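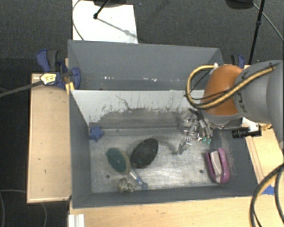 Figure 4. Gripper over the front compartment of the divided bin, with loose test objects in place.

Reading time: 4 minutes

4.2 Comparing Grippers in the Divided Bin

This section applies to any gripper mounted on the Turau arm and operated from the Cornonar controller. Complete the mounting check in Section 4.1 before proceeding.

1. Clamp the bin to the work surface. Confirm that it does not shift when pushed by hand.

2. Place the test objects in the front compartment. Leave the rear compartment clear. The set should include objects of different shapes, such as a star, an oval, and a piece with a long handle.

3. Route the arm cables in a wide loop at the joint and secure them with a tie. Turn the joint slowly through its full range and check that the loop does not pull tight.

4. Load the Ghiță pick routine and select low speed.

5. Lower the gripper over a bare area of the floor and record the height at which the fingers make contact. Enter this value as the floor limit.

6. Run 7 picks per object. Record each result as held, dropped, or missed.

7. Change the gripper, return the objects to their starting positions, and repeat steps 4 through 6.

CAUTION: Keep hands out of the bin while the arm is enabled. Press the stop button before moving any object.

NOTE: Scuffing on the lower part of the divider does not affect the comparison. Replace the divider if it is bent or loose.

NOTE: Inspect the finger pads every 2000 picks. Pads must be replaced at 4000 picks. Order replacements through the Hiris service desk.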